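Cable sorting cell - budget and parts notes

Last edited August 31, 2025

Hi! If you've landed in this folder you're probably trying to work out what a setup like ours costs, or you're one of us and need to know what we still have to buy. I keep the purchasing side for the Drorkum cable sorting project, so this README covers money, parts and planning. The episode format and the loader script have their own notes under docs/, and I'd rather not repeat them here (I'd get it wrong anyway).

What's in the folder

budget.csv - every line we've bought or plan to buy, with supplier and status
wishlist.csv - things people asked for that have no money behind them yet
episodes/ - 573 recorded runs of the arm picking up cable bundles and dealing with bins
quotes/ - PDFs from suppliers, the newest ones on top
docs/ - format notes, loader, calibration

The runs are in here with the spreadsheets on purpose. When I argue for a spare set of fingers or a better bin, I want to point at a run and say look, this is the job. So most lines in budget.csv have an "evidence" column with an episode number in it.

The job we're buying for

Coiled cables, mostly. They get picked up off a wooden table and sorted into bins, one bundle at a time. Cable is a miserable thing to grip - the loops slide over each other, they snag on whatever is close by, and a bundle that looks tidy from overhead can be twice as thick from the side. Our first budget in May treated the gripper as a one-time purchase, and I've since moved it over to consumables along with the bins and the ties.
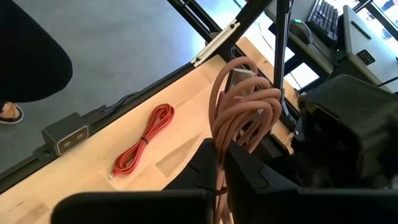 Wrist view: fingers on the pink bundle, red coil still on the table.

Thick bundles like the pink one are what I use when I compare finger quotes. Jafri and Dostano both sell flat fingers that fit our mount. The Jafri ones are cheaper per pair, but the Dostano ones come with replaceable pads, so over a year I expect them to cost us less. I've put both in budget.csv with the status "undecided". If you have a strong opinion please write it in the notes column and don't just change the status (yes, this has happened).

What we've set aside

Fingers and pads: $2,000 for the year. That's the biggest consumables line and I'd love to be wrong about it.

Bins: $200. We want matching ones, with handle cutouts, light enough to move between runs. Clunham has them in stock and ships fast. Please don't grab a random bin from the kitchen shelf, because then I have to explain a third bin size to whoever trains on this.

Cables: 16 bundles in the working set, mixed thickness and color. They were cheap, so I buy a second set of each when I order. Losing the one red coil that half your runs depend on is no fun at all!

Ties: pennies. Buy the black ones, in bulk.

Cameras: nothing new this year. The wrist camera and the fixed views cover what we need, and any spare money goes to mounts and decent cable management first.

Lighting: still open. We have big windows and a pale tabletop, and the glare can wash out part of the surface. Blinds would be the cheap answer. I've asked for a quote and have heard nothing back, so the line says zero for now, which is wrong but at least it's easy to spot.

Planning around bin height

I missed this one in the first round. A dangling bundle hangs well below the fingers, so the arm needs extra clearance to get it over a rim. Measure from the bottom of the cable and then add some. A taller bin eats into your reach, and a shorter one lets loops flop back out over the side. We went through two sizes before settling on the teal ones, and the old size is still listed in budget.csv as "retired" so the totals add up.

If you're copying this setup, buy one bin, try it with your longest bundle, and only then order the rest. 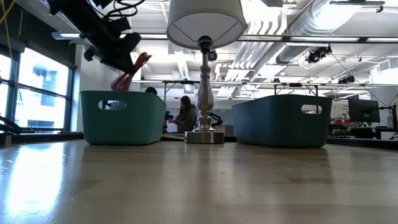 Still to order

- second set of pads, once we pick a supplier
- two spare bins, same teal
- blinds, or some kind of diffuser film for the windows
- longer strain relief for the wrist camera cable
- labels for the storage shelf (my handwriting is not holding up)

Using the numbers

Prices in budget.csv are what we paid or were quoted, before shipping and tax. Shipping is its own line at the bottom. Quotes go stale quickly, so check the date column before you paste anything into a proposal. Corrections are welcome - open an issue with the line number and the new figure, and attach the quote if you've got it.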